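Plamgate Toy Library
Minutes of the general meeting, December

Meeting opened at 7.05 pm in the back room, Hemi Brunton in the chair, Ruxandra Căpraru taking the minutes. Eleven members present. Apologies were received from the Skusonach playgroup, who had their own end-of-year tea on and very kindly sent a fruit cake anyway, which was cut before we started and was mostly gone by item 3.

Hemi welcomed everybody and said how lovely it was to see some new faces from the kinder. He reminded us that the urn takes a good while to boil and that if anyone wanted a cuppa at the break it would be wise to switch it on now. It was switched on.

1. Minutes of the last meeting
Read and accepted, with one correction: the jigsaw that came back complete was the farmyard and not the harbour. The harbour is still missing its lighthouse. Moved Ruxandra, seconded Hemi, carried.

2. Matters arising
The shelf brackets have been bought and are sitting in the cupboard waiting for someone with a drill. Two members thought they had a drill at home and will go and look.

The sign for the front gate was discussed again at some length. There was a good deal of affection for the hand-painted one, faded as it is, and it was agreed to touch up the lettering over the break and leave the question of a new sign until we are all less tired.

3. Borrowing over the summer
We have 46 families on the books at present, and Hemi said he'd like every one of them to be able to take something home for the holidays if they want it. It was agreed to let items go out for the whole of the break with no late fees, and to put a note in each bag with the return date on it in big print. Ruxandra offered to write the notes and was thanked warmly, as her handwriting is the only handwriting among us that can be read from across a room.

There was some talk about whether the ride-on toys should be included. The feeling was yes, provided people can get them into their own cars. A member who had tried with the big tractor described the experience, and there was a lot of sympathy.

4. The letter blocks and trays
This was the main business of the evening and took us right through to the break. The letter blocks have been so popular with the four-year-olds that we need to decide how they are kept, how they go out, and whether we get more of them.

For those who haven't had them out, each wooden tray has a long slot in it and the square letter tiles sit in the slot side by side to make a word. The letters are white and lowercase, on red or blue. Ruxandra reported that children who won't sit still for a book will sit very happily with a tray, and that her own grandson has been spelling things at the breakfast table ever since he borrowed one (mostly "bob", but it's a start!).
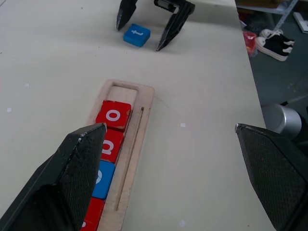
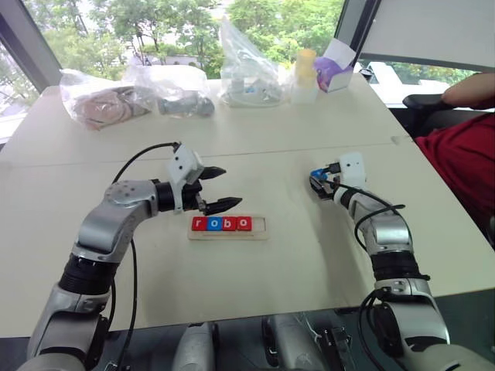
Letter blocks in their wooden tray on the white table.

Hemi asked whether short words ought to be kept together as sets. "Robo" came up, as it is a great favourite and very handy for practising the o, which comes twice. Several people felt that ready-made words help the little ones get going, and several others felt just as strongly that half the pleasure is in muddling the letters up and making something silly. After a friendly discussion it was agreed to send out each tray with one word already in it and a small bag of extra letters alongside, so that families can do as they please.

On condition, the topmost red o in the first photo is a bit chipped along its edges, with the paler wood coming through. It was asked whether this mattered. The general view was that a chip is no great worry so long as there's nothing sharp, and Hemi will run a bit of fine sandpaper over any block that wants it. Please don't repaint the faces, as the letters are the whole point.

There was a question about whether a shorter word rattles about with room left at the end of the slot. It does slide a little. A member suggested a plain spacer block and will see what offcuts are in the shed.

As to buying more, Ruxandra had priced extra letters through Enache and thought $200 would cover what we're after, with vowels as the priority because we are forever short of an e. Moved Hemi, seconded Ruxandra, that we spend up to that amount. Carried with everyone in favour.

Break for tea at 8 pm. The last of the cake was eaten.

5. Bags
Clear plastic bags continue to be the best thing we have for small bits and soft toys, as parents can see what they're getting and we can see what's come back. The crumpled ones should be swapped for fresh ones as they wear out. It was asked that everybody press the air out before putting bags on the shelf, as they take up twice the room otherwise.

6. Booking sheet
Classide, the online booking page, has been playing up for people on older phones. We'll keep the paper sheet on the clipboard going next to it for now. Please write in pen.

7. Other business
A tea towel with galahs on it has been left behind and is on the hook by the sink.

Hemi thanked everyone for a cheerful and very busy year, and Ruxandra thanked Hemi, and there was clapping.

Next meeting in February, same room, same time. Ruxandra to bring a plate.

Meeting closed 8.50 pm.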